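The Third Name

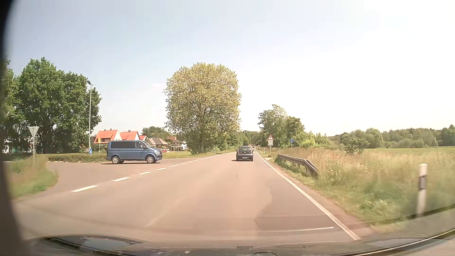
Jarosław Domański had edited adverts for Kaser for eight years when the email came to say that Kaser was now something else. It had joined up with Danmont, who did sound, and Taheri, who did colour and titles, and on Monday, January 29, 2024 all three would stop using their names and be called Flekateo. He read this in the suite with the job stopped on his left-hand monitor: a small dark hatchback going away down a two-lane road towards some woods. The client wanted the car to look happier.

"What does it mean?" asked the runner, who had brought him tea.

"It doesn't say."

He scrolled down. There were 61 people in the new company and five of them had the word chief in their title. Everyone was to send in two sentences about themselves for the website by noon.

He wrote, Jarosław cuts film. Then he could not think of another one, so he went back to the car. He tried it with two seconds taken off the front. He tried it with the Danmont music, the demo with the clapping, and then with no music at all, only tyres. It was better with the tyres. He saved that one and named it version eight.

At half past eleven a woman from Taheri put her head round the door. She had a box of mugs under one arm.

"Are you Kaser?" she said.

"I was. Are you colour?"

"I was. They've put me in your back room." She looked at the monitor. "Is that meant to be happy?"

"Yes."

"Warm up the road, then. Leave the car alone."

He moved his chair over and she sat down and did it, with the mugs on her knees. It took her four minutes. Neither of them spoke while it played through.

"Have you done your sentences?" he asked.

"One of them," she said, and asked him where the kettle was.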